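Ticket 181 — Skirdale site — dishwasher trips the power partway through the cycle
Posted in December by the Kolholm facilities desk

Status: open again. The last update from Vostine support marked this as "resolved by customer". I didn't resolve anything. The unit ran clean for 2 days and then tripped the breaker at lunch with a full load in it.

Site is the Skirdale unit, ground floor. The dishwasher shares a wall with the room below.
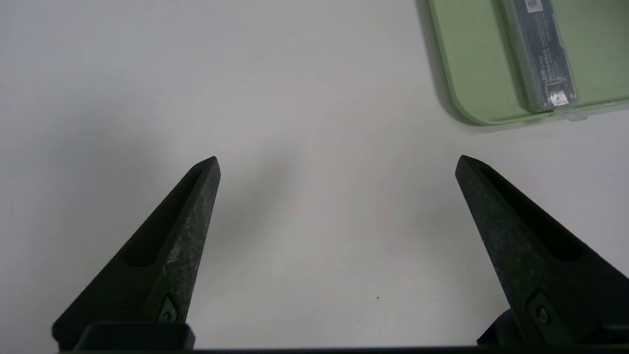
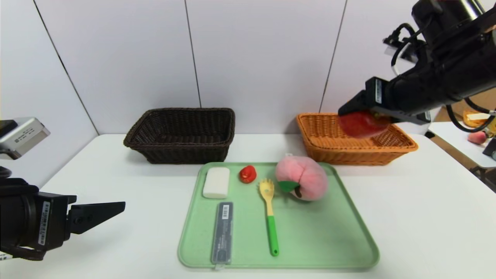
White tabletop in both; tray and baskets in the second.

Fault as first logged: the machine fills, washes for 30 minutes, then the breaker drops and takes the kitchenette outlets with it. Reset the breaker, the panel lights up, and it starts again from the fill as if nothing had happened.

What Vostine had us try, in order:

1. Clean the filter. Done. It was a bit greasy, nothing worse. I don't see how a greasy filter trips a breaker and I said so at the time. No change.

2. Run it empty on the short program. It finished. Support took this as proof the machine is fine. The short program barely heats the water, so to me it points the other way.

3. Unplug everything else on the circuit. The kettle, the toaster and the little fridge all came out. Tripped again at the same point in the cycle. That should have ended the "overloaded circuit" theory, but it turned up again in the next two replies.

4. Swap the power cord. We were sent a new one and had it fitted. This is when it behaved for 2 days. I would like to believe it was the cord. The old one had no marks on it and no smell.

5. Reset the control board by holding the start button. Tripped on the next full wash.

Our own test: the electrician from Berhe put a plug-in meter on it. The label on the door says 2000 watts. The reading was steady through the wash, and the breaker went a moment after the heater switched on. He checked the heating element to ground with the machine unplugged and didn't like the number. His note says "element leaking to earth, replace". The breaker itself he tested and passed.

Vostine's answer was that third-party readings can't be accepted, and could we please clean the filter.

I've cleaned the filter again. It tripped.

What we're asking for now:
— a replacement element, or a technician who will measure the one that's in there
— the ticket kept open until it has done a full week on the normal program
— no more filter instructions

The machine is switched off at the wall with a note taped to the door. Cups are being washed by hand. The old cord is in the cupboard under the sink if anyone wants it back.

Kolholm facilities desk — replies to this ticket only — © Kolholm — Back to top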